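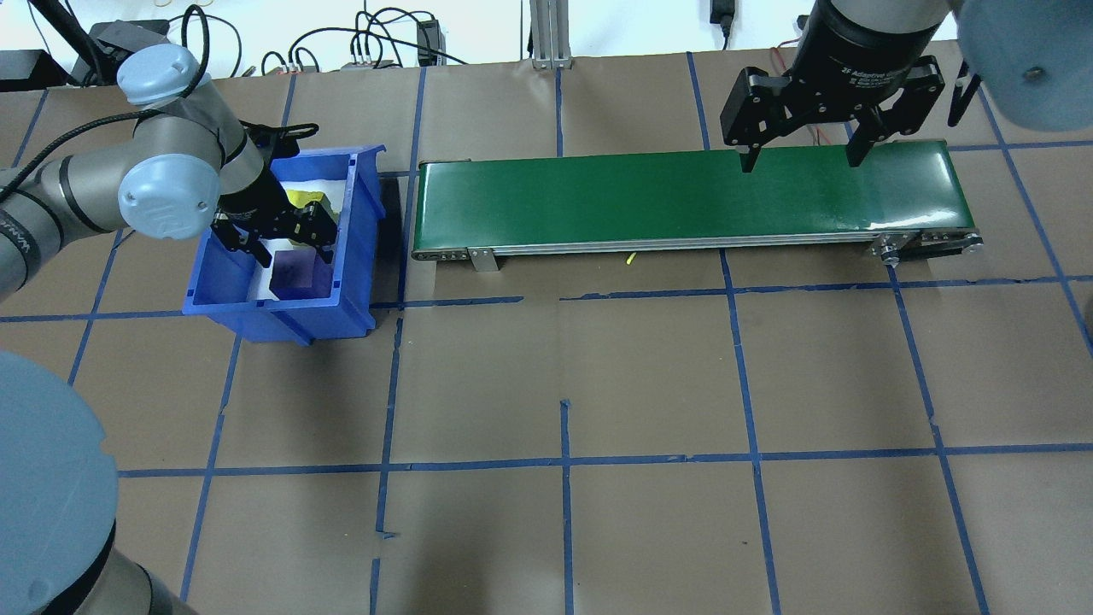

By Ylva Hägglund, parish office. Updated January 28, 2019

Questions about our Lent prayer groups

When do the groups begin?
The first meetings are in the last week of February. Each group then meets once a week until Holy Week. The hour is decided by the leader, so please ask before you choose.

Do I have to be a member of the church?
No. Every year we have guests from other churches, and also people who belong to none. We only ask that you try to come every week, as the group becomes weaker when the chairs change owner all the time.

How many people are in a group?
Up to 12. If a group is full, we write your name on a list and telephone you when a place is free.

What do we do at a meeting?
We light a candle, read one psalm aloud and keep silence for a while. After that, those who wish may speak. You may also stay quiet the whole evening. We finish with the Our Father, which everybody can say in their own language.

Which book do I need?
Only a Bible with the Psalms. Any translation is fine. We begin with Psalm 31 and end with Psalm 116 — the leaders have the full plan on paper.

I have never prayed with others. Is it difficult?
For many of us it was strange in the beginning. Torbjørn Amundsen leads a group for beginners at Myklebust, and he goes slowly.

Is there a group in the daytime?
Yes, Guangming Liang has one in the morning, in the small chapel. Children may come along. The chapel is cold, so bring a warm jumper.

Does it cost anything?
No. There is a box for coffee money.

How do I put my name down?
Write it on the sheet by the church door, or ring the office and use extension 2418. Arnel Javier answers before noon. Please say also if you use a wheelchair — the Radach room has steps.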